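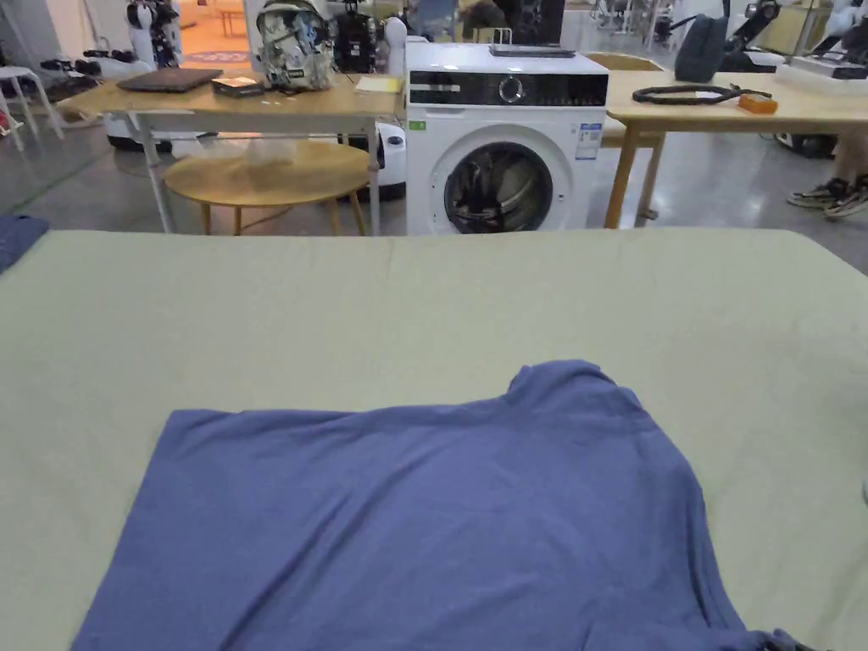

A blue T-shirt spread out on the cloth-covered table, with the washing machine behind.

Review: Pratitz Good Practice Pack for Fabric Handling, edition 2

Posted Tue 30 January

The Pratitz pack is a set of written rules for people who teach robots to handle clothes. You receive a ring binder, a set of plastic cards to keep beside the table, a pad of log sheets and a code to download everything again as files. The price is 200 euros for one site. I bought it with our own budget and I have no connection with the publisher.

I have worked with edition 2 since April, so I can say something about how it is in daily use. Before it we had our own rules, written by three different persons in three different styles, and a part of them existed only in the head of Eusebio Huamán, who trained most of us. He was the first to ask for something printed.

What is in the binder

There are seven sections. They cover the work surface, the garments, hand-held grippers, mobile bases and arms, people in the room, naming and logging, and stopping the work. Each section starts with a page of rules in short sentences and then gives a longer text with the background. I advise to read the long text once and afterwards live with the first page only.

The language is simple. For a team like ours, where English is the second or third language for almost all of us, this is worth more than good design. The words "must" and "should" are used always in the same way, and the difference is explained on the inside of the cover. I have seen expensive documents where this is not done.

The surface section

For me the best part. It says that the surface must have one plain colour, that the cover must be pulled flat before each session, and that a change of cover must be written in the log as a new condition. Also it asks you to choose a cover which is different in colour from most of your garments. This sounds obvious, but we had lost many hours with white shirts on a white sheet before we wrote it down as a rule.

It recommends some padding under the cloth. A finger that comes down a little too far then meets something soft, and a thin hem is easier to pick up. The text gives no thickness, only a test with the hand: press with a flat palm, and if you feel the table, add a layer. I would like a number here. Two people in our team press with very different force and they never agree.
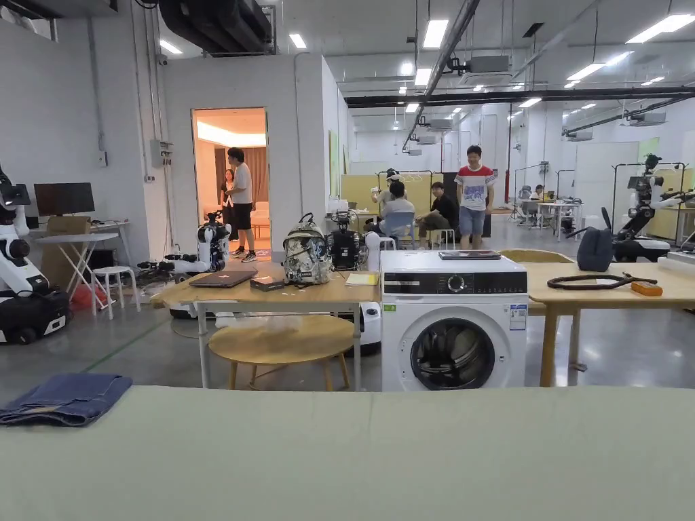

The section on mobile bases and arms is less strong. It was written, I think, by someone who has one robot in a small closed room. It asks for tape on the floor at the full reach of each arm, and this is good practice, we do it now. But for a large open hall, where people walk through to reach their desks, it gives half a page. There is a rule that a standing robot must be treated as a robot that can move, unless its power is off and the log says so. I like this rule very much. I had hoped for more of the same quality, for example on cables across a walking path, where the pack says only "should be avoided".

In comparison, the old Iteser checklist, which you can still find in many labs, has a much better chapter on floors and paths. It has nothing on fabric. We keep the two together in the same binder and I suppose many others will do the same.

Garments

The rules for garments are practical. Every piece gets a name, and the name goes on the log sheet together with the state at the start: flat, half folded, crumpled, inside out. The card for this has small drawings, so a new person can choose the right word without asking. A garment which has been folded by a person must be shaken out before it is used for a "crumpled" start. In edition 1 this was missing, and you could see old creases helping the fold.

There is also a limit. After six repetitions with one piece you must change it for another type. At first we found this slow. Now the changes are simply a part of the rhythm, and the sessions are more varied at the end of the day. I cannot prove that the results are better for it.

Hand-held grippers

This section is short and I agree with nearly all of it. Check the screws at the hinge and at the pads before the first use of the day. Look at the finger tips and write down the wear when it becomes visible, do not wait until the grip is bad. Do not put the tool down on its fingers. When one tool is repaired on the same surface where another person records, the recording must pause. This last one caused a discussion with us - some colleagues thought it too strict for a five-minute repair - but in the end we accepted it as it is written.

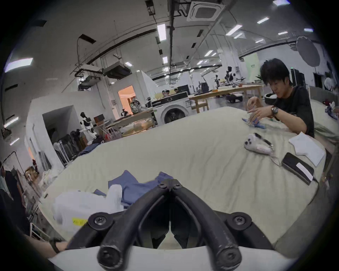
Hand-held gripper at the bed, with a crumpled blue garment and a white bundle on the sheet.

A point I miss is the speed of the hand. The pack says "calm and even", and the card repeats it. New operators ask what it means and I have to show them. A short video in the download would solve this.

People in the room

The rules here are clear and polite. Everybody who can come into the view of a camera must be informed before, there must be a sign at each entrance, and a person can ask for the recording to be deleted on the same day. There is a form for it in the log pad. We translated the sign, and the publisher gave permission by e-mail without extra cost. The only thing I would change is the form itself, it asks for too many details from a person who only wants to be left out.

The cards and the log pad

The cards are strong and can be cleaned. The print is a little grey and difficult to read under ceiling light, so we put ours in a stand at an angle. The log pad is thin for the price. When it was finished we printed our own sheets from the file, and this is allowed by the licence.

The binder rings started to open by themselves in the second month. We moved the pages to a Tse binder from the office shelf.

Compared with others

I tried also the Bistano online course, which covers the same subject. It is more modern, with a test at the end, but you cannot open it quickly beside the table when two people disagree about a rule. As an introduction for a new colleague it is good. For daily work I prefer paper.

Who should buy it

A team that works with clothes, towels or bedding and has more than two operators. If you work alone, the rules about logging will feel heavy. If you handle only hard objects, the first two sections are of no use to you and the price is then too high.

Good: simple language, surface and garment sections, clear use of "must" and "should", fair licence for copies.

Less good: weak on open halls and cables, no numbers for padding, thin log pad, poor binder.

My mark is 7 out of 10. I have written to the publisher about the floor section and received a friendly answer, with no date for the next edition.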